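Memoria del proyecto de prácticas: recoger demostraciones para que dos brazos aprendan a poner fusibles

Apartado 2. Cómo grabamos (y cómo dejamos de grabar mal)

Cuando me apunté al proyecto Leka pensaba que iba a pasarme el cuatrimestre programando redes, y la verdad es que la mayor parte del tiempo la he pasado con los mandos de teleoperación en las manos, metiendo y sacando fusibles de coche. ¡Y no me quejo! Al final le he cogido el gusto, aunque los primeros días salía con los hombros hechos polvo.

La tarea es fácil de contar: hay una caja de fusibles sobre la mesa y los brazos tienen que coger un fusible de cuchilla, llevarlo a una ranura y empujarlo hasta el fondo. También grabamos la tarea al revés, o sea, sacarlo. El modelo aprende por imitación, así que todo lo que ve es lo que hemos hecho nosotros, con nuestras manías incluidas. Si yo dudo antes de bajar, el modelo aprende a dudar (esto lo comprobamos en octubre, con bastante vergüenza por mi parte).

Lo más delicado es el tramo final, los últimos milímetros antes de que la cuchilla entre en la ranura. Al principio bajábamos en diagonal, corrigiendo sobre la marcha, y salían trayectorias que no se parecían en nada unas a otras. Después acordamos ponernos primero encima de la ranura, en vertical, y bajar desde ahí. Los fusibles transparentes son los peores, en la imagen casi no se distinguen y desde el puesto de mando hay que fiarse mucho de los dedos de la pinza.

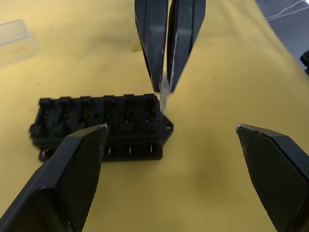 Krum Grgić me escribió al margen del borrador que bajar siempre en vertical también tiene su peligro, que si todas las demostraciones son limpias el modelo nunca ve cómo se sale de un mal apoyo y el día que roce el borde se quedará empujando como un tonto. Me pedía que grabásemos errores a propósito, con su corrección, y que los etiquetáramos aparte.

Le hice caso a medias. Grabamos 91 episodios de recuperación, en los que apoyábamos la cuchilla un poco desplazada, levantábamos, recolocábamos y volvíamos a bajar. Me habría gustado hacer más, pero son lentísimos y cansan el doble, y además cuesta fallar queriendo sin que se note que estás haciendo teatro. Krešimir Perić los hacía mucho mejor que yo. Yo levantaba demasiado pronto, antes de haber tocado nada.

En total el conjunto tiene 2259 episodios, contando los de recuperación y los de extracción, y sin contar los descartados. Descartar fue otra pelea. La regla que dejamos escrita en la hoja de Jumbridge (el programa que usamos para revisar y etiquetar) quedó así:

Se descarta si el fusible cae fuera de la zona de trabajo.
Se descarta si alguien mete la mano durante la grabación.
Se descarta si falta una de las cámaras, aunque sea un momento.
No se descarta por ir despacio.
No se descarta por haber necesitado dos intentos.

Las dos últimas las añadimos después de que Nusrat Weerasinghe y yo revisáramos el mismo lote por separado y no coincidiéramos casi en nada. Ella guardaba todo lo que acababa bien y yo tiraba cualquier cosa que me pareciera fea. Ganó ella, y con razón, porque mi criterio de "feo" cambiaba según la hora.

Otra cosa que tardamos en decidir fue qué más se dejaba en la mesa. En el laboratorio se trabaja con varias tareas, la de los cubos de colores, la de las piezas de comida de juguete, y durante un tiempo lo recogíamos todo antes de cada sesión. Živko Dimitriou propuso mezclar, y que el modelo se acostumbrara a que hay objetos que no le importan. 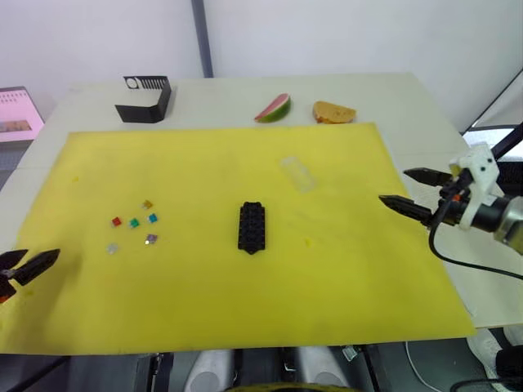 Con la mesa despejada el entrenamiento arranca más deprisa, eso es así, pero luego cualquier cosa nueva le despista. Nos quedamos con una solución intermedia: sesiones en limpio para las primeras tandas y sesiones con objetos variados para el resto, cambiándolos de sitio cada 14 episodios. ¿Por qué 14? Pues porque era lo que nos duraba la concentración antes de pedir relevo, no hay más ciencia detrás, y así lo pongo aunque Perić quería que buscase una justificación más elegante.

La extracción merece un párrafo propio. Yo daba por hecho que sería la parte regalada, tirar hacia arriba y ya está, y resulta que es donde más se nota la mano de cada uno. Si pinzas demasiado alto, los dedos resbalan. Si pinzas demasiado abajo, chocan con la carcasa. Y cuando hay fusibles vecinos puestos, hay que entrar sin empujarlos, así que la orientación de la pinza cuenta muchísimo. Probamos a sujetar el fusible por la parte baja y subir poco a poco, con la otra pinza apartada y abierta para no estorbar.

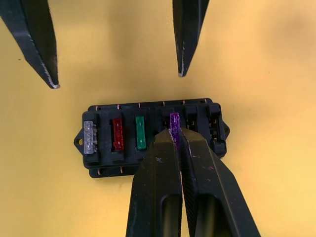
Al etiquetar estos episodios separamos tres fases, que son agarre, despegue y retirada. El despegue es el momento en que el fusible empieza a ceder, y marcarlo a ojo es complicado porque el movimiento es mínimo. Acabamos usando la altura de la pinza para proponer el instante y luego lo corregíamos a mano en Jumbridge. Sigue habiendo diferencias entre revisores, sobre todo en los episodios lentos, y lo dejo apuntado como pendiente.

También queda pendiente equilibrar los colores. Sin darnos cuenta tirábamos siempre de los que se ven mejor, y los transparentes están poco representados para lo difíciles que son. Si alguien sigue con Leka el curso que viene, yo empezaría por ahí, y por bajar un poco la silla del puesto de mando, que está pensada para Perić y mide lo que mide.

Los resultados del entrenamiento van en el apartado 3, y la hoja completa de descartes está en el anexo.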